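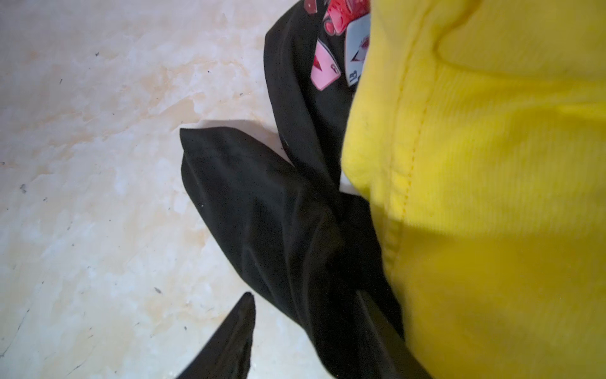 ## 1. Garment trial, wrist view

Notes from the Arkville bench meeting, February, 2:00 p.m. The Muslow fingers stay on both arms until the Verschueren set is ready to mount. Yellow on black gives a clean edge in the wrist view. Black on black is still the weak case – folds merge and the grasp point drifts. Agreed to raise exposure on both wrist cameras and leave the fixed camera alone.

- Black garment: the flat fingers can hold it as a bundle with the glossy print facing up. Reflections from the print bother the depth estimate more than the plaid wall does.

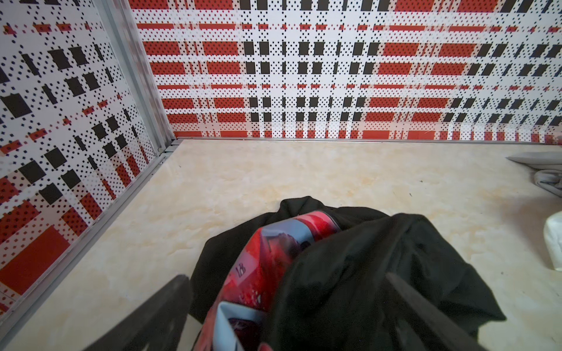
- Finger force: stay at 7 N for cloth. Raising it made release slower in the last batch.
- Logging: controller rate stays at 500 Hz. Gorkstead firmware build 198 goes on the left arm first.

## 2. Two-arm runs

The plan is 3000 grasps per finger type, split evenly between the arms. The yellow cloth and the white one under it count as a single pile for scoring.

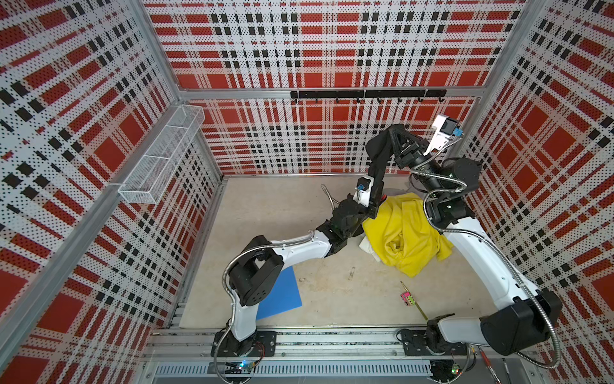

One objection was that scoring the pile as a single item hides double picks, and that the Muslow fingers would look better than they are. Agreed to add a separate column for double picks.

The curved fingers tend to land splayed on top of a pile, so approach height needs its own setting for each arm.
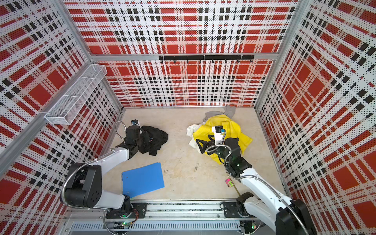

The setting goes in the shared config file, with the old value kept as a comment. The blue item stays on the floor for all runs so that both finger types face the same layout.

## 3. Actions

- Exposure change on both wrist cameras before the next batch
- Double-pick column added to the score sheet
- Ask Verschueren for a ship date and a spare mounting plate

Meeting closed at 2:50 p.m.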